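Mudgway Bench Tower — Used Desktop Computer for Repair Practice and Spare Parts

By Asanka Munasinghe
Tuesday, February 16, 2021

Last updated: August 2021

If you have ever wanted to teach somebody how a desktop computer goes together, you probably know the awkward part. The machine you'd like them to practice on is the one you still need for the bills and the printer, and the old one in the closet has already lost half its screws. The Mudgway Bench Tower is our answer to that. It's a full desktop computer case with a real motherboard mounted inside and a generous amount of its original wiring left where the factory put it, and you are welcome to take it apart and put it back together as often as you please.

We buy these towers in lots from offices that are changing over their equipment. Our last large lot came to 2,073 machines, and it took us most of a winter to get through them all (we are still finding side panels in odd corners of the shop). The ones that work well go to our refurbished shelf. The Bench Towers are the ones that have something missing or are simply too old to be anybody's everyday computer, but whose boards, cables and metalwork are in good enough shape to learn from.

What you can expect to find inside

Bench Towers come from a number of office models, so yours will have its own little differences. Most of them have a green motherboard screwed to the case, slots for memory, some way of opening and latching the expansion slots at the back, and the usual web of cables. We leave the cables tied if they came to us tied. I go back and forth on this one myself, as it would look tidier in a listing if we pulled everything out and coiled it up nicely, but part of learning to work in a case is learning to work around the wires, and a bare metal box doesn't teach you that at all.

The wiring is worth a few words, as it is where most beginners slow down. The flat, narrow SATA cable carries data between the motherboard and a drive, and on many of our towers it's a good strong blue that makes it easy to follow by eye. Power runs separately, in bundles of red, yellow and black. If you get your learner to trace each one from end to end with a finger before they unplug anything, you will save yourself a great deal of head-scratching later on.
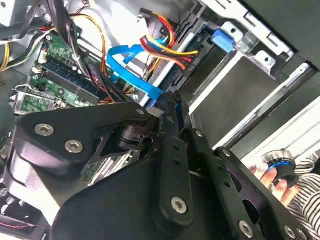

Salma Gaber wrote to tell us she makes her students leave the white cable ties on for the whole first week, and that they grumble about it until they reach the second week and find out how much easier it was when the bundle held still. She also asked us to stop snipping ties on the towers we send her, which we have done, and we now do the same for everyone.

Memory

Some Bench Towers go out with a module of memory still seated and some go out with none. We don't match or test the modules, so please think of anything you find in there as a practice piece. A module is a wonderful first part to remove. You open the latch, the stick comes up, you hold it by the edges, and back it goes with an even push until the latch closes again. The notch along the bottom will only line up one way, and if it isn't going in with reasonable pressure it's the wrong way around. Please do let your learner discover this slowly. A cracked slot is the most common damage we see on towers that come back to us, and nearly all of them were cracked by somebody in a hurry.

If you'd like loose memory to go with your tower, we sell mixed bags of pulled modules under the Grilix name. Tell us in the order notes that they are for a Bench Tower and Sorin Nistor, who packs the bags, will look through the bin for a few that fit the slots in yours.

The processor socket

Plenty of our towers have already had the processor taken out before they reach us. We sell those as "open socket" towers, and they cost a little less. An open socket is a fine thing to study, with its field of tiny contacts and the metal bracket that swings up and away when you release the lever. It's also the most delicate place on the board. We ask that you close the bracket whenever you've finished looking at it, and keep fingers, sleeves, screwdrivers and sandwiches well away while it's up. Contacts that get bent are very hard to straighten again, even under a magnifier, and we speak from long and unhappy experience at our own repair bench.

On the open socket towers you get a clear look at the whole upper part of the board, and there's a lot there to put names to. The coin-cell battery keeps the clock and the basic settings going when the machine is unplugged. The small square power connector near the socket feeds the processor. The memory slots sit in their bank with a latch at the end of each, and the SATA ports tend to be toward the edge, where a cable can reach them without crossing everything else. I like to hand people a pencil and a sheet of paper and have them draw the board before they touch it. Nobody's drawing is any good, mine included, but they look far more carefully with a pencil in hand.
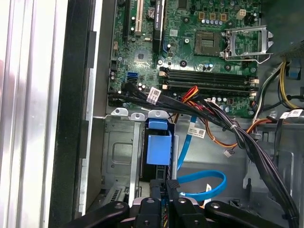 Can I put a processor and memory in an open socket tower and use it as a regular computer?

It depends on the board, and we sell these towers as practice pieces with no promise that they will start up. You would need a processor that matches the socket, memory of the right kind, a cooler, a drive, and a power supply you trust. Several customers have done it and sent us very proud letters. If a working computer is what you're after, though, please have a look at our refurbished shelf first, as you'll spend less and get a warranty with it.

Power supplies and safety

Please read this part even if you skip the others. Some Bench Towers still have their power supply in place. The power cord is never included, and we would ask you not to add one for taking-apart lessons. Work on the tower unplugged at all times. The power supply itself should stay closed, whatever your learner's curiosity may say, as the parts inside can hold a charge for a good while after the cord comes out. Everything outside that box is fair game.

Case edges vary. Office towers are mostly folded neatly at the edges, but you will meet a sharp corner now and then around the drive cages and the back brackets, so go gently when you reach in. We wipe every tower down and blow out the dust before it leaves us. A little will have settled again by the time it gets to you.

Tools

One medium Phillips screwdriver will take you most of the way. A pair of small side cutters is handy for the day you finally do cut those cable ties, and a shallow dish or an egg carton will keep the screws together. Our Telurier bench mat has a raised lip all the way around and a soft surface that won't scratch a side panel, and it's big enough to lay a tower on its side with room left over for your tools. You can do without it perfectly well if you have an old towel and don't mind losing the odd screw in the folds.

Choosing your tower

Standard Bench Tower — motherboard, case, side panel and most of the internal wiring. Processor or memory may be present. This is the one to pick if you aren't sure.

Open Socket Bench Tower — the same, with the processor removed. Good for older learners and for people who want to practice on the socket lever and bracket.

Classroom lot — 17 towers on one pallet, standard and open socket mixed. We try to keep the cases in a lot as alike as we can, so that a teacher can say "the latch on the left" and have it mean the same thing at every desk. That isn't always possible, and we'll tell you before we ship if yours is going to be a jumble.

Shipping and returns

Single towers go out in a double-walled box with foam at the corners. Pallets travel by freight, and the driver will call ahead. We keep about 200 towers cleaned and ready at any time, so single orders usually leave within two working days, and classroom lots take a little longer to put together.

When you have finished with a tower, we'd be very glad to have it back. We take returned Bench Towers in any condition, with or without all their screws, and strip them for parts and recycling. Eluned Llewellyn keeps the return labels and will send you one if you write to the shop. Please take your own drives out first if you've added any.

Flundico has been selling used office computers since before I joined, and Bench Towers were first put together by Alfie Ashworth for his niece's school. The school still orders from us every fall, and it still asks for extra screws.

Recent items

Grilix Mixed Memory Bag
Telurier Bench Mat with Raised Lip
Blue SATA Cables, Pulled and Sorted
Case Screws, Jar of 1,000
Refurbished Office Desktops
How to Ship a Tower Back to Us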